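Search reviews Enter keyword Go

Flendero hand controller with the Sima practice room: review

The Flendero is a handheld controller for showing a robot arm what to do. You hold it like a torch, move your hand, and the arm on the screen moves with it. A trigger under the first finger opens and closes the gripper. It costs £758 and comes with a year of Sima, the simulator, so you can record demonstrations before you have a real arm to try them on.

Setting up took me 44 minutes, most of it spent on the driver. The manual is poor. Virgil Căpraru on the support desk sent me a better one the same afternoon, and I would ask for it before you start.

I used the dining table room in Sima for most of July. The job I gave myself was picking up small objects and putting them down somewhere else on the table. 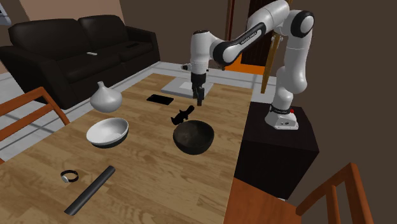

Sima, dining table room: gripper just over the small black figurine, dark bowl in front.

Sideways movement is good and follows the hand closely. Height is harder. With the gripper pointing straight down over something small, I kept stopping too high or knocking the thing over. Turning the speed down to 40 per cent fixed most of that, and I left it there. The rolling wrist control is stiff and I never got used to it.

Recording is simple. One button starts a demonstration, the same button ends it, and a long press throws it away. I kept 1429 of them. The files open in Nultum without converting, but Troraline refused anything with a pause in the middle, so I had to trim those by hand.

The battery lasts about a working morning. The cable is too short to use the controller while it charges.

I would buy it again for tabletop work. For anything needing two hands, look elsewhere, as Sima only pairs one controller at a time.

Last updated: July

We use cookies to remember your settings. Accept Manage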